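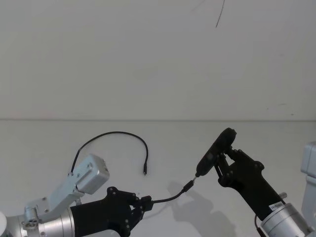
Search this notebook
Search

2024-12-01

Cable day at the bench. I had meant to start on the drawer of adapters, but Tarun Rana was at the big table first thing and asked for the short black leads, so short black leads it was, and I can't say I minded. It's pleasant work once the kettle has been on.

We are still using the Gelevcombe sorting sheet from April, the one Ankit Uniyal made, with my pencil corrections all over it (sorry, Ankit — a clean copy is coming). Each lead gets laid out on the white tabletop, looked over from the plug end to the tip, and then goes in a bag with a paper tag. I like the white top for this. Black cable shows up beautifully on it, and you spot a nick in the jacket far sooner than you would on the old green mat, which I have now rolled up and put behind the door.

Notes for whoever picks this up next:

Hold the plug, never the wire. I know we all know this, but I caught myself at it twice after lunch.

Where a lead has a thicker sleeve partway along, bend it gently on both sides of the sleeve and look for cracking there. Ravindra Sengar thinks that is where most of ours give out, and the reject box seems to agree with him.

Wipe the metal tips with a dry cloth before bagging. No spray, please.

Bags are nearly gone. I've asked Ekow Wumbei to put 300 on the next Drendmont order — the small ones with the writing strip, if they still carry them.

Eight leads set aside for a second opinion, in the tray by the window with a note on top. Tarun Pandey has the meter until tomorrow, so they'll have to wait for him. The adapter drawer is next, and I'd be very glad of company for that one.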